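The planner that wanted to be left alone

05/03/2022

I have spent 14 evenings on a bug that turned out to be a sorting order, and I would like somebody to feel sorry for me.

Some background. Our picking code, which we call Parsa, takes a depth cloud, proposes grasps, scores them and hands the best one to the motion planner. The planner then has 700 milliseconds to find a path or give up. Since October it had been giving up a lot, and always politely, with a log line that said "no solution" and nothing else. I wrote that log line. I remember being pleased with how short it was.
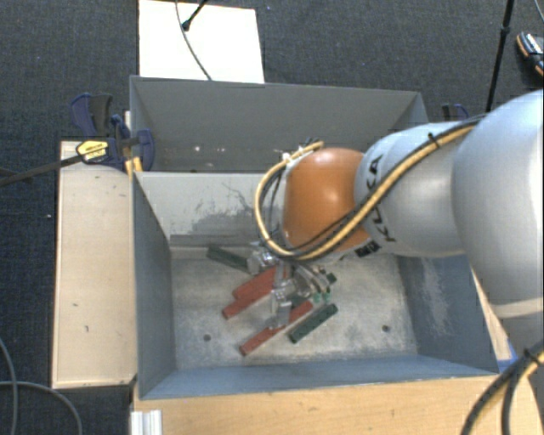 The grasp scorer is where I should have looked first. It likes a block with clear space on both sides, and it gives a bonus for being far from the others, and for months I thought that was the whole story. Put red and green blocks in a heap at odd angles, with one green one lying fully exposed off to the right, and any sane person would say start with that one. So did Parsa. Then it handed over its list of grasps sorted by score, and the first dozen were all the same block with the wrist turned by a hair. If the planner couldn't reach one of them, it couldn't reach any of them, and it burned its whole time budget finding that out before it ever looked at a red one.

Oana Anghel read my code for six minutes and asked why the list had no variety in it. I said it was sorted. She said yes, she could see that.

The fix is to group the grasps by block and take one from each in turn. It fits in six lines, two of them comments - one of those an apology. I also made the log line say which grasp failed and whether it was a joint limit or a collision with the bin wall. Mostly it's the wall.

Next up is the cable model, a fat capsule I drew around the wrist last year and have been afraid to touch. Bruvton wants it tighter by the next release. I'd like it to stay fat.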